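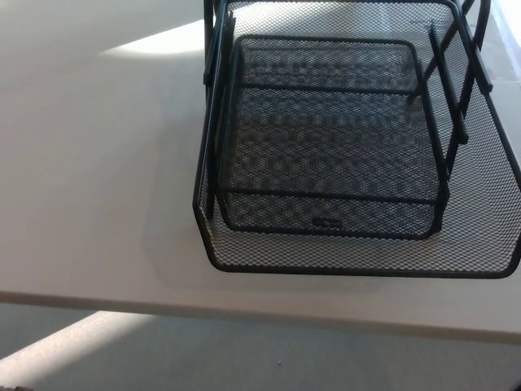 Gemma Sedgwick wrote that the draft good-practice sheet spends a page and a half on where the arm may go and one line on what the table must look like before it goes there, and could we please fix the proportions before Treltutmont signs off on it. I've left her message at the bottom. I agree with nearly all of it, and where I don't I will try to be brief, a thing I have failed at on this list since May.

First, the one line. Section 4 of the draft says "the work surface shall be suitably prepared." I have sat through two calls on the word "suitably" and can report that it means whatever the person holding the clipboard meant by it that morning. Gemma's replacement is better: the surface holds the item under test and nothing else. You can check that by looking. I'd adopt it as written.

Second, mesh. The draft treats a desk organizer as a box with dimensions. A two-tier wire-mesh tray on a white table is a box in the same sense that a fishing net is a wall. You see the table through the floor of it, and wherever one tray sits over another the two patterns make those wavy bands, which move when the camera moves and are not on the tray at all. At Clurkden we logged 300 placements into trays of this type, and the depth readings through the mesh were a lively mixture of tray and tabletop. The sheet should say that for open mesh the tray floor height is measured by hand and entered, and the camera's opinion is noted politely and set aside.

Third, sunlight. Gemma wants blinds down for every run. I'd go softer. Plenty of sites have no blinds, and a rule people can't follow gets initialed anyway, which I would like us to stop encouraging. My wording would be:

4.3 If direct sun falls on any part of the work surface, the operator records it on the run sheet. If sun falls on the item under test, the run waits or the table moves.

A bright stripe on the far side of the table is worth a note. A bright patch behind the mesh is worth stopping for, as the rim you're trying to find is a thin black line with glare on the other side of it.

Fourth, the clearance figure. The draft has 200 mm between the item and the front edge of the table. I asked where it came from and was told "the Aebischer document." The Aebischer document says it came from us. I suggest we measure something this time. Until then, mark it provisional, so at least the circle is labeled.

Fifth, support posts. All the approach rules are written as if the arm comes straight down into an open tray. On a stacked organizer the posts are right there at the sides of the upper tray, and from overhead they look a good deal shorter than they are. One sentence would do: approach to a lower tier is from the open front, and the planned path is checked against the posts from a side view before the first run of the day.

I don't want an annex. The last annex was 11 pages and defined "table."

Comments to the list, please, not to me. My inbox is not a suitably prepared surface.

On 9 July 2025, Gemma Sedgwick wrote:

> All,
>
> I've read the draft twice, once with coffee. Section 3 on arm
> limits is fine. Section 4 on the table is one sentence, and most
> of our failed runs at Fluvivbridge started with the table.
>
> I'd like to see:
>
> - The work surface holds the item under test and nothing else.
> No pens, no spare screws, no mugs.
> - Trays are empty at the start of a run unless the run is about
> full trays, and the sheet says which.
> - Blinds down. Every time.
> - The floor in front of the table is checked as well. If the arm
> drops something, we need to know what was already down there.
>
> Also, can somebody tell me where 200 mm comes from? I've been
> quoting it to new operators with great confidence.
>
> Gemma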